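Events › Open days › Drokovport

Haugland open day, Drokovport, Apr 18, 2026. Short thread on the cloth-handling demo. 1/5 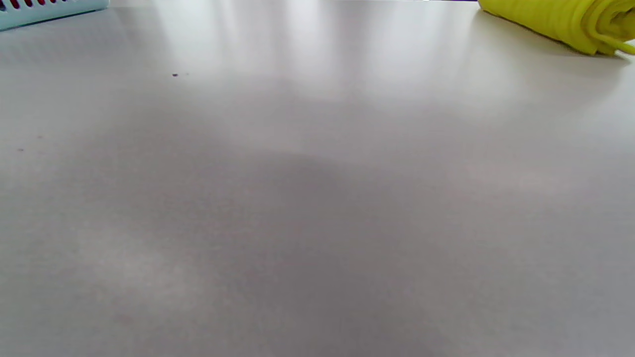 Folded cloth and basket at the Firitz bench, Haugland open day.

14 replies · 9 shares

2/5 The task is fold, lift, place. Silvia Jelínek ran the session and gave the cycle time as about 20 seconds per cloth.

3/5 Training set: 415 hand-guided runs, all recorded at Lesden. They want 1,000 by July. No simulation data so far – she was asked twice.

4/5 Glare on pale tabletops upsets the depth estimate. Current fix is a second pass at lower exposure, which costs 2 seconds.

5/5 Asked about towels with fringes. Not supported yet. Slides go up on the Haugland page next week.

2 min read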